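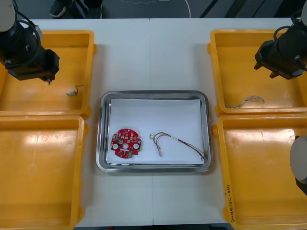
Salinas says the Fandale moth study settles it, and I don't buy that. It had 992 moths from one valley. How does that tell us why wings go dark everywhere else?

vturunen wrote:
It doesn't claim everywhere. Read page 50.
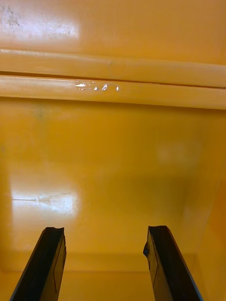
Yellow surface, close up

iara_o wrote:
I read it. Birds ate more of the pale ones in June. Fine, one June. Where's the second year?

bgallardo wrote:
Quiroga has 3,000 pinned moths going back 80 years, Vilho. Same drift toward dark. You can't wave that off, Iara.

iara_o wrote:
Pinned by collectors who liked dark ones. Try again. 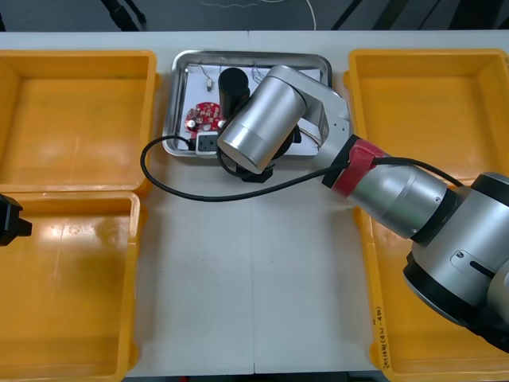 Arm over the steel tray

vturunen wrote:
Fair point on collectors. I still think selection beats luck in this case.

iara_o wrote:
Then show me the pale ones they threw out.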